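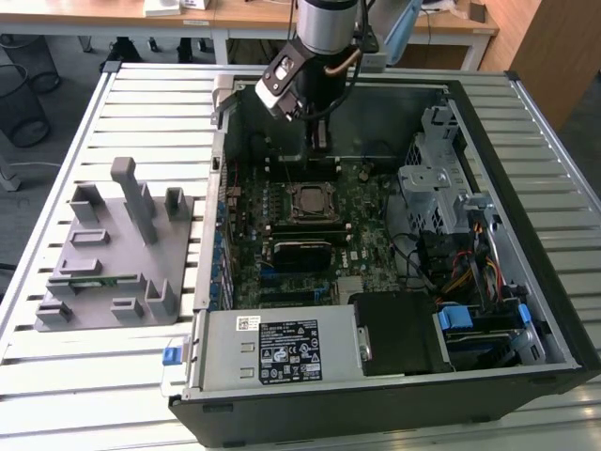

Page last changed: June, 4:40 p.m.

Old office towers are getting a second look at Jerura

If you've been wondering what became of all those desktops that came out of the Davov offices this spring, I finally have some news! They're at Jerura, the reuse shop over on our side of town, and they're being opened up and sorted part by part. I stopped in this week (I'd only meant to drop off a bag of cables) and stayed way longer than I planned.

There are 177 towers in this batch. The shop goes through them one at a time, each laid on its side with the panel off so the board is right there in front of you. I've owned computers my whole life and I'm still a little amazed at how much is packed into one. The Dell on the bench had blue release tabs near the drives and another blue latch sticking out by the power supply, so you know right away where to put your hands. I wish my vacuum cleaner was built like that.

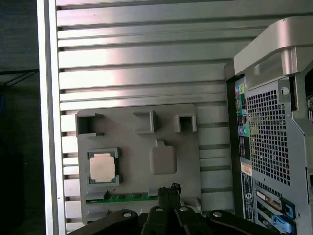

Abrehet Jemal runs the parts room, and she's the one to ask if you have questions. She told me the processors and the memory get the most care, because those are the parts people come in asking for. A loose chip set down flat on a bench is a chip that gets scratched or lost, so at Jerura everything small goes into a molded gray tray with its own spots — square holders for the processors, long slots with a clip at each end for the memory.

"I want to look at the tray and know what I have," she said. "If I have to pick something up to find out what it is, I've already handled it too much."

I liked that. I went home and looked at my own junk drawer and felt pretty bad about it. 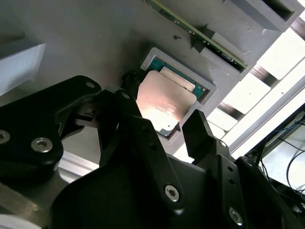 The parts that pass their checks go back into refurbished machines, and those go out through the Moris lending program. Families and students can borrow a desktop for a school year and then hang on to it if they still need it. The last round put 131 computers into homes, and Abrehet is hoping this one beats it. Anything that doesn't pass is boxed up and goes to Lemma for recycling, cases and wiring included.

A few people have asked me if older office machines are even worth the trouble. Well, I tried out one of the finished ones at the front counter and it was perfectly fine for email, homework, and a video call! Some of the chips coming through are Xeons too, and there's already a waiting list of hobby folks who want those for home servers (you know who you are).

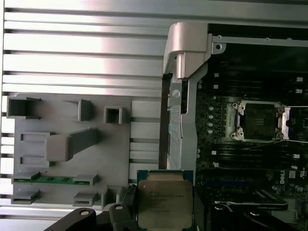 A Xeon E5 processor held upright by the parts tray at Jerura.

The shop has a page for the whole project, and the running total as of this week is 2,523 parts sorted and shelved since it started. They would love more memory, so if you have a dead desktop in the closet, bring it by. Take your hard drive out first if you want to keep it, or ask at the counter and they'll pull it while you wait.

Borrowing sign-ups for the Moris program open later in June. There are 40 spots in the first group, and last time they went fast, so get your name in early. Paper forms are by the door and Abrehet has extras in the parts room.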